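Stornley Scout District: autumn notes

The district camp at Lendstead is back on for September, after a year off while the washrooms were rebuilt. The site has room for 70 tents, and we have asked that patrols share where they can so the lower field stays open for games. Packs from Pacheco and Stusum will join us again.

The camp fee is due to your unit leader before the end of August. It covers the site, firewood, and all meals from supper on arrival to lunch on the last day. Families who need help with the fee should speak to their leader privately. The district fund has 3000 dollars set aside for this, and last year most of it went unused.

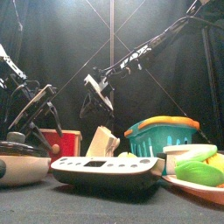 Older Scouts working on the community service badge can count their hours at camp toward it. The badge calls for 90 hours in all, and trail repair, kitchen duty, and helping with the younger patrols are accepted. Bring your record book and have it signed on the same day – leaders will not sign for hours from earlier camps.

Leader training will be held at the Stornley hall in October, in 3 evening sessions starting at 7 p.m. New leaders need to attend all of them. Those renewing a first aid certificate only need the last one, but should bring the old card.

Uniform exchange continues in the back hallway of the hall. Small shirts and belts are plentiful. We are short of adult sizes and would be glad to have any neckerchief slides, old or new. Please wash items before leaving them in the bin.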